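Planning and budgeting a set of hand-held grippers for data collection

The steps below cover buying a first set of hand-held grippers for recording two-handed household tasks, up to the point where the order can be signed off. Prices are left out, as they vary by supplier and by size of order. Work in whatever currency your finance people use and keep tax in its own column.

Step 1. Write the task list before asking for quotes

List the tasks you want recorded and mark each one as one-handed or two-handed. Lifting and turning a tray, folding cloth and opening a jar are two-handed. Picking up a cup is usually one-handed. If more than a quarter of the list is two-handed, budget for pairs throughout. Mixed fleets of singles and pairs cause trouble at the booking stage.

For each task note the widest part that has to be gripped and the heaviest item. Send both values to the supplier and ask for the jaw opening and the working load in writing.

Step 2. Set the number of recordings

In the Brincombe plan we set 200 accepted recordings per task. Nazar Lysenko, who drew up the schedule, assumed that 78 per cent of attempts would pass checking. To get the number of attempts, divide the target by the pass rate: 200 / 0.78 = 257 attempts, rounded up. A further 100 attempts per task were allowed for practice and new operators, giving 357.

Multiply by the number of tasks, then by the time per attempt including the reset. Resetting the objects often takes longer than the task. Time ten resets with a stopwatch and use the mean.

Step 3. Work out how many pairs to buy

Divide total recording hours by the hours one pair can be in use per week. Use five hours per working day at most. Charging, file transfer, cleaning and calibration take the rest. Then divide by the number of weeks available and round up. Add one spare pair for every four in use, with a minimum of one.

Step 4. List the running costs

Enter these as separate lines:

Fingertip pads. Treat as consumable. Ask for the price of a pack and the delivery time.
Pivot screws and pins. Order one full set per pair with the first purchase.
Cables and chargers. One spare of each per site.
Storage. Base this on a measured file, not on the data sheet.
Operator pay, including training and reset time.
Objects. Trays, bowls, soft toys, cloths, with duplicates of anything breakable.
Room hire or payment to householders.
Travel cases and insurance in transit.

In our sheet the running costs passed the purchase price in the fourth month. Check where yours cross before agreeing the contract length.

Step 5. Run a trial in a furnished room

Ask for two units on loan and use them in an ordinary home. A bench test will not show how much space two grippers need around a bed or a small table.

Two-handed tray task in a bedroom:
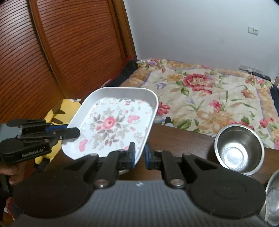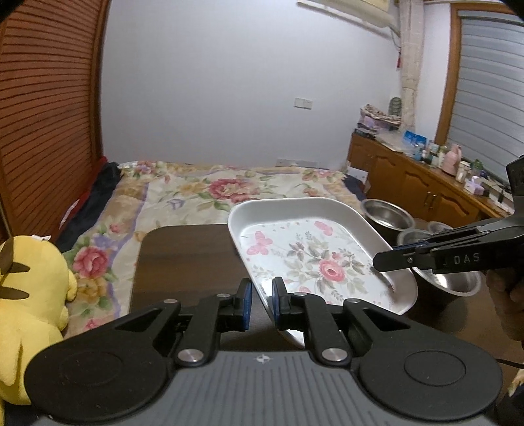

Record four values during the trial: attempts per hour, reset time, pass rate and file size per minute. Put them into the sheet in place of the assumed ones and run Steps 2 and 3 again. If the pass rate comes out below 60 per cent, repeat the trial with a second operator before changing the order.

Step 6. Compare quotes

We had quotes from Gindel and Klinhom. The unit prices were close. The differences were in the spares, the software licence and the return address for repairs. Klinhom charged the licence per pair per year, Gindel once per site. Over two years Gindel was cheaper for five pairs or more.

Ask each supplier:

Is calibration included, and how often is it due?
Are left and right units interchangeable?
What is the repair time, door to door?
Can recordings be exported without a paid licence?

Step 7. Place the order in two parts

Order half the pairs first, with an option on the rest at the same price for 90 days. The Corkik site started this way in September and took up the option after six weeks, less one pair. Book the operators only after the delivery date is confirmed in writing.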